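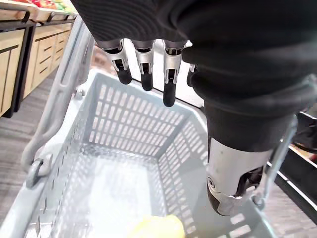

关于“一周只采购一次能省钱”这件事，我不太信

上个月我又刷到一篇讲家庭开支的长文，作者说自己改成一周只买一次菜以后，伙食费立刻掉下去一大截，冰箱也整齐了，人也平静了。底下几百条留言都在说“马上照做”。我看完的第一反应是：掉下去的那一截，到底是跟什么比？

文章里没写。他既没说之前怎么买，也没说那几周有没有在外面吃饭，有没有出差，有没有把柜子里囤的东西先吃掉。换了谁，头一个月都会掉的，柜子里那些干面条、冻饺子、半袋糙米总得有人吃完。吃完以后呢？他的文章到这里就结束了。

我自己也试过，而且试了不短的时间，从五月开始记账，用的是Dreveck，一个很朴素的记账软件，界面难看，但能按类别导出。我对这类软件也没有多少信任，它自动归类的时候会把洗洁精算进“食品”，把馒头算进“其他”，我只好每天晚上手动改一遍。改到后来我开始怀疑，那些晒图说自己“食品支出下降”的人，有多少是真的核对过分类的。

先说清单。几乎所有教程都让你写清单，说有了清单就不会乱买。我写了，效果嘛，看你怎么算。清单能拦住的是我本来就不太想要的东西，比如收银台边上的口香糖。拦不住的是那种“反正迟早要用”的东西：酱油、食用油、卫生纸，一打折就往篮子里放，放的时候还觉得自己很会过日子。清单上没有它们，可我总能在心里现场补一行。

朋友Hiyori Miyazaki对此有不同看法。她认为问题出在我的清单写得太粗，“蔬菜若干”这种写法等于没写。她的清单会具体到哪天晚上吃什么，用掉几根葱。我照她的办法写了两周，账面上确实好看了一点，可是那两周我每次写清单要花掉快一个小时，翻冰箱、查菜谱、算分量。这一个小时没有任何人把它算进成本里。省钱文章最让我怀疑的就是这一点，作者的时间永远是免费的，做饭的人的时间也永远是免费的。

再说一周一次这个频率。它默认了几件事：你家有足够大的冰箱，你有办法一次把一周的东西搬回家，你知道周末那天自己想吃什么。我家冰箱是租房自带的，上面冷冻、下面冷藏，冷藏室最里面那一层会结霜，放在那里的叶子菜第二天就冻出水印。教程里那种透明收纳盒一排排码好的样子，我这里塞四个就关不上门。

至于搬，我住的楼没有电梯。一次买齐一周的菜，加上米和油，走上来手指都勒红了。后来我买了个小拖车，牌子叫Boros，轮子在楼梯上磕得整栋楼都听得见。这笔钱又该记在哪里？我查了一下自己的账，我把它记进了“家居”。你看，伙食费没涨。

叶子菜是另一个大问题。一周一次的买法里，菠菜、油麦菜、鸡毛菜这些基本上只能在头两天吃完，后面几天就得靠耐放的：胡萝卜、白菜、土豆、洋葱。道理上没什么不对，营养上我也不懂，不敢乱说。但是连吃几天炖菜以后，人是会想下楼买一把青菜的，一下楼就不止买一把青菜。我翻了自己的记录，所谓“只采购一次”的那些周，没有一周是真的只去了一次。

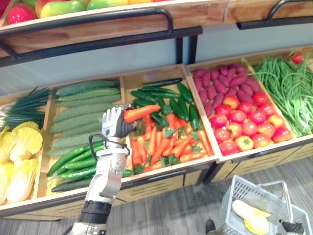 所以我现在对“频率”这个说法整个都有怀疑。真正影响花销的，我觉得是你去的时候饿不饿、家里还剩什么、当天有没有人来吃饭。跟一周去几次关系没有文章里写的那么大。当然这也只是我一个人的账，样本小得可怜，谁要拿来反驳我，我没有意见。

还有单价标签。现在货架上大多会标出每五百克多少钱，这是好事，我很支持。可是大包装比小包装便宜这条规律，大家默认得太快了。我有一阵子特别认真，每样都低头去看那行小字，发现大包装反而更贵的情况并不少见，特别是麦片和洗衣液，还有那种捆在一起卖的酸奶，外面贴着一张黄色的“特惠”，撕开标签一算，跟单买没有区别。标签上写“特惠”，没说是跟什么比，跟那篇文章一个毛病。

会员价也一样。我手上有个叫Nadetti的店的会员，年费不高，第一年我觉得很值。第二年续费之前，我把会员价和楼下菜摊的价格抄在一张纸上，抄了20样东西，全是我家常买的。其中12样是会员店便宜，听起来不错，可是便宜的多半是坚果、黄油、冷冻虾仁，这些东西要不是办了卡，我一年也买不了几回。每天都要吃的葱姜蒜、豆腐、鸡蛋，楼下更便宜，还可以只买两块豆腐。续不续呢？我最后没续，但也说不上多有把握，也许换个爱吃坚果的人结论就反过来了。

我在一个读书群里讲过这件事，Ghislain Hiebert听完问我，那你记账记到现在到底省了没有。我只能说，有的月份省了，有的月份没有，省的月份里我也说不清是因为记了账，还是因为那个月天热，不想做饭，顿顿凉面。他说那记账有什么用。我想了想，用处大概是下次再看到有人说“立刻省下一大截”，我会先去找他有没有写基数。

说到扔掉的东西。很多人推崇“零浪费”，说边角料都可以利用，胡萝卜皮炒一炒，葱根种一种，菜帮子腌一腌。我种过葱根，放在窗台的玻璃杯里，长是长出来了，细得像头发，剪下来还不够撒一碗面。换水忘了两天就有味道。腌菜帮子倒是成功过，味道也可以，就是太咸，一小碟要配两碗饭，我怀疑最后多吃的米钱够再买一棵白菜了。

我没有反对节约的意思。我奶奶那一辈人真的是什么都不扔，而且从来不写文章讲这个。我反感的是把它做成一套方法，配上名字，再配上一个固定的成果数字。方法的作者还总会在结尾推荐一款收纳盒，或者一本手账，或者一个付费的食谱表格。我搜过其中一个，叫Bestuseo，表格做得挺漂亮，每周的菜都给你排好了，第一周的第三天要用到新鲜罗勒和半罐椰浆。剩下的半罐椰浆，后面几天都没再出现过。我在客服那里留了言问，对方回复说可以“发挥创意”。

如果有人非要问我的做法，我现在是这样的：米、油、盐这类东西快见底了才买，不管打不打折；蔬菜隔两三天下楼买一次，买的时候看什么便宜，回家再想怎么做；肉一次买两顿的量，分开冻；记账还在记，但不按天改分类了，月底统一看一眼。清单只写一样，就是家里已经有的东西。这个习惯是最近才养成的，我写“还有三个洋葱”，到了菜摊就不会再买洋葱。至少到目前为止没有再买重过，不过我也只坚持了一个多月，先别急着信。

下个月想比一比自己煮豆浆和买现成的差多少，电费打算也算进去。要是有谁家里的豆浆机标了功率，又真的拿插座电表量过，麻烦在留言里告诉我一声，我找到的几个数字互相都对不上。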